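Uron Updates Bench Rules for Two-Arm Handling Cells

Uron has issued the second revision of its good-practice rules for two-arm handling cells at the Grisville site. The revision takes effect Monday, May 2, 2022, and applies to every cell in which two arms share one work surface, including cells on loan to Jastell. Single-arm cells stay under the first revision until July.

Most of the changes concern the shared zone, defined as the area of the table that both grippers can reach. Under the first revision, operators set the zone by eye. It must now be entered in the cell file as coordinates, checked at the start of each shift, and entered again any time an arm base is moved. A cell without a current entry may be jogged by hand but may not run a program.

Speed limits in the shared zone are stated separately for loaded and empty grippers. An empty gripper may move at up to 400 mm per second. A gripper holding a part is limited to 100 mm per second within 20 mm of the table surface. The lower limit applies to lifting as well as placing. Earlier wording mentioned only placing, and the two sites read it differently.

Only one arm may be in motion below the approach height at any time. The other arm holds position or retracts. Programs that need both arms low at once, such as handovers and two-sided grips, require a signed exception, which is filed with the cell log and expires when the program version changes. Exceptions granted under the first revision do not carry over.

Cable checks move from weekly to daily. Loops at the wrist and elbow must clear the arm housing through the full range of the program — the check is done at reduced speed, with the operator at the stop button. A cable that rubs is re-dressed before the cell is released. Tape is not an accepted repair.

Rules for powered parts are new. Items with a battery or a lit display are to be gripped on the body edges, clear of the screen, with the force setting taken from the part sheet. If there is no sheet, the part is treated as fragile and the lowest setting in the Yeo force table applies. A dropped powered part is set aside for inspection even when the display still works.

Comments on the revision go to the standards desk at Grisville. Jastell cells follow the same text, with their own log numbers.

Spacing between parts is the rule that drew the most comments during review, and the final wording is shorter than the draft. Each part on the table must have enough clear surface on all sides for an open gripper to come down without touching another part. Fixtures count as parts for this purpose. The bench at the end of this item has the layout the rule calls for: one small device lies flat by itself between the arms, the left gripper holds a second one just above the surface, and the right gripper is open and empty. Scuffs and marks on a tabletop, like the long curved line on this one, are not a fault under the rule, but they are to be noted in the cell log if a vision system is used to locate parts.
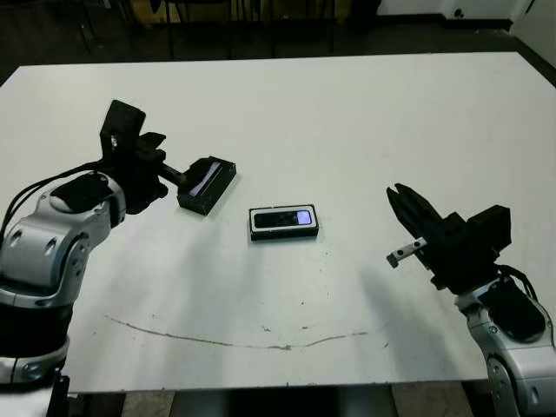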